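Wasser im Winter: Was Pferde trinken und woran es hapert

7. Dezember 2025
Von Griet Groen

Mit den ersten Frostnächten kommen bei uns wieder dieselben Anrufe an. Die Selbsttränke am Paddock ist eingefroren, das Pferd äppelt trocken, der Tierarzt war wegen einer leichten Verstopfungskolik da. Im Sommer achtet jeder auf volle Bottiche. Im Winter gerät das Thema schnell aus dem Blick, obwohl die Pferde gerade dann viel trockenes Futter fressen.

Auf der Weide nimmt ein Pferd einen großen Teil seines Wassers mit dem Gras auf. Frisches Weidegras besteht zum überwiegenden Teil aus Wasser, Heu dagegen nur noch zu einem kleinen Rest. Wer im Herbst von Gras auf Heu umstellt, muss also damit rechnen, dass der Bedarf am Trog deutlich steigt. Viele Pferde trinken nach der Umstellung auch mehr. Manche tun es erst mit Verzögerung, und ältere Tiere oder solche mit empfindlichen Zähnen oft gar nicht in ausreichendem Maß.

Wie viel ein Pferd braucht, hängt von Gewicht, Arbeit, Futter und Wetter ab. Für ein ruhendes Großpferd im Winter rechnen wir am Hof Brarnau mit gut 30 Litern am Tag. Unsere Stute Peltance, ein Warmblut in leichter Arbeit, lag im vergangenen März bei 32 Litern im Tagesmittel. Ihr Boxennachbar kam bei gleichem Heu auf deutlich weniger und war ebenso gesund. Ein einzelner Wert sagt daher wenig aus. Man muss das eigene Pferd kennen und merken, wenn sich etwas ändert.

Kaltes Wasser

Ob Pferde kaltes Wasser meiden, wird in den Ställen seit Jahrzehnten diskutiert. Nach unserer Beobachtung trinken die meisten auch sehr kaltes Wasser, aber sie trinken davon weniger auf einmal. Steht ihnen ausschließlich eiskaltes Wasser zur Verfügung, sinkt die Gesamtmenge. Lauwarmes Wasser wird gern genommen, vor allem in den ersten Stunden nach der Heumahlzeit. Interessant ist, dass viele Pferde bei freier Wahl zwischen kalt und warm eher zum kalten Eimer gehen. Wer also beides anbietet und den warmen Eimer verschmäht findet, sollte daraus nicht schließen, dass die Temperatur keine Rolle spielt.

Schnee ist kein Ersatz für Wasser. Robust gehaltene Pferde nehmen zwar Schnee auf, die Menge an Flüssigkeit ist aber gering, und das Schmelzen kostet Energie. Gleiches gilt für einen Bottich mit Eisdecke, in die morgens ein Loch geschlagen wird. Bis mittags ist das Loch wieder zu, und rangniedere Tiere kommen in der kurzen Zeit oft nicht zum Zug. Eisbrocken müssen aus dem Wasser heraus und dürfen nicht am Rand liegen bleiben, wo die Tiere darauf treten.

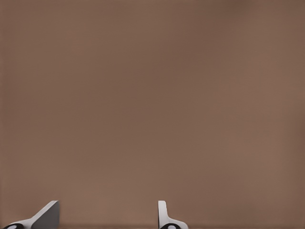 Bei den Tränken selbst gibt es drei verbreitete Bauarten, und jede hat im Winter ihre Eigenheiten. Zungentränken liefern frisches Wasser, laufen aber je nach Leitungsdruck langsam nach. Ein durstiges Pferd verliert dann die Geduld und geht wieder. Schwimmertränken kommen dem natürlichen Trinken näher, da das Pferd aus einer offenen Wasserfläche saugen kann. Das Ventil friert allerdings leicht fest. Offene Bottiche sind einfach und gut zu kontrollieren, machen bei Frost aber die meiste Arbeit.

Eine Beheizung lohnt sich dort, wo es regelmäßig mehrere Tage am Stück friert. Die Heizung im Tränkebecken allein genügt nicht, wenn die Zuleitung ungeschützt ist. Das Rohr muss frostfrei verlegt oder mit einem Begleitheizkabel versehen sein, auch auf dem kurzen Stück zwischen Boden und Becken. Genau dort friert es nach unserer Erfahrung zuerst. Wer eine Ringleitung mit Umwälzpumpe hat, ist gut bedient, sollte aber vor dem ersten Frost prüfen, ob die Pumpe läuft und das Thermostat schaltet.

Der Stall Jornitz hat im vergangenen Winter auf eine Ringleitung umgerüstet. Angeschlossen sind elf Tränken, neun davon in den Außenboxen. Die Rechnung der Firma Hendriks belief sich auf 3.127 Euro, Eigenleistung beim Graben nicht mitgerechnet. Vorher wurden bei Frost morgens und abends Kanister geschleppt. Die Betreiber berichten, dass die Leitung durchgehend offen blieb. Einmal fiel der Strom aus, und für diesen Fall stehen die alten Kanister weiterhin in der Sattelkammer.

Alle elektrischen Teile gehören an einen Fehlerstromschutzschalter und müssen fachgerecht geerdet sein. Pferde reagieren auf kleinste Kriechströme. Ein Tier, das plötzlich an der Tränke zurückweicht, die Lippen kurz eintaucht und wieder hochzieht, hat möglicherweise einen Schlag bekommen. In so einem Fall die Heizung sofort vom Netz nehmen, Wasser im Eimer anbieten und einen Elektriker holen. Kabel müssen außerdem so geführt sein, dass kein Pferd daran knabbern kann.

Trinken kontrollieren

Bei Selbsttränken fällt zunächst nicht auf, wenn ein Pferd zu wenig trinkt. Eine Wasseruhr an der einzelnen Box ist die sauberste Lösung, aber kaum ein Stall hat sie. Hilfsweise kann man die Tränke für einen Tag abdecken und aus Eimern mit Literskala tränken. Dann müssen die Eimer allerdings auch nachts gefüllt sein. Im Offenstall bleibt nur die Beobachtung der Gruppe und der einzelnen Tiere.

Hinweise auf Wassermangel sind kleine, harte und trockene Pferdeäpfel, zähe Schleimhäute, nachlassender Appetit und ein matter Eindruck. Die Hautfaltenprobe am Hals ist bei alten Pferden und im Winterfell wenig zuverlässig. Besser ist der Griff ans Zahnfleisch. Es sollte feucht und blassrosa sein und sich nach leichtem Druck rasch wieder färben. Frisst ein Pferd nicht, liegt es viel oder schaut es sich zum Bauch um, gehört es ohne Abwarten dem Tierarzt vorgestellt.

Mehr Flüssigkeit ins Pferd

Salz ist das einfachste Mittel. Ein Leckstein sollte immer erreichbar sein, doch manche Pferde nutzen ihn bei Kälte kaum. Loses Speisesalz im Kraftfutter regt den Durst an, darf aber nur gegeben werden, wenn jederzeit Wasser verfügbar ist. Die Menge richtet sich nach Gewicht und Arbeit und sollte bei Pferden mit Nierenproblemen vorher abgesprochen werden.

Gut bewährt haben sich eingeweichte Heucobs oder Rübenschnitzel ohne Melasse. Sie bringen mehrere Liter Wasser mit und werden von alten Pferden meist gern gefressen. Die Einweichzeit steht auf der Packung und gilt für die dort genannte Wassertemperatur, mit warmem Wasser geht es schneller. Bei Frost nur so viel anrühren, wie gleich gefressen wird, und die Reste aus dem Trog nehmen. Auch gewässertes Heu liefert Flüssigkeit, gefriert im Netz aber schnell zu einem Klumpen und ist dann unbrauchbar.

Mash wird oft als Wintergetränk empfohlen. Gegen eine Portion nach der Arbeit ist bei den meisten Pferden nichts einzuwenden. Als tägliche Hauptquelle taugt es wegen des hohen Kleieanteils mancher Mischungen nicht. Apfelsaft oder ein Schuss Kräutertee im Eimer hilft bei mäkeligen Trinkern, besonders auf Reisen. Bei Pferden mit Stoffwechselerkrankungen fällt der Saft weg.

Reinigung

Im Winter bilden sich weniger Algen, deshalb wird seltener geschrubbt. Heureste und Speichel sammeln sich trotzdem im Becken, und in beheizten Tränken entsteht ein schmieriger Belag. Wir bürsten unsere Becken alle zwei Tage mit klarem Wasser aus und verzichten auf Spülmittel. Das Schmutzwasser kommt in den Eimer und nicht auf die Stallgasse, dort wird es über Nacht zur Eisfläche.

Wer seine Tränken umrüsten will, kann sich unsere Checkliste im Büro am Hof Brarnau abholen oder per Post schicken lassen. Fragen zur Verlegung von Leitungen leiten wir an die Firma Hendriks weiter. Im März folgt in diesem Rundbrief ein Beitrag zur Wiederinbetriebnahme der Weidetränken.

Weitere Beiträge
Heu richtig lagern: Feuchte messen und Stapel kontrollieren
Zahnprobleme beim alten Pferd erkennen
Eindecken oder nicht? Erfahrungen aus dem Offenstall
Matschige Paddocks befestigen
Mineralfutter im Winter: Etiketten lesen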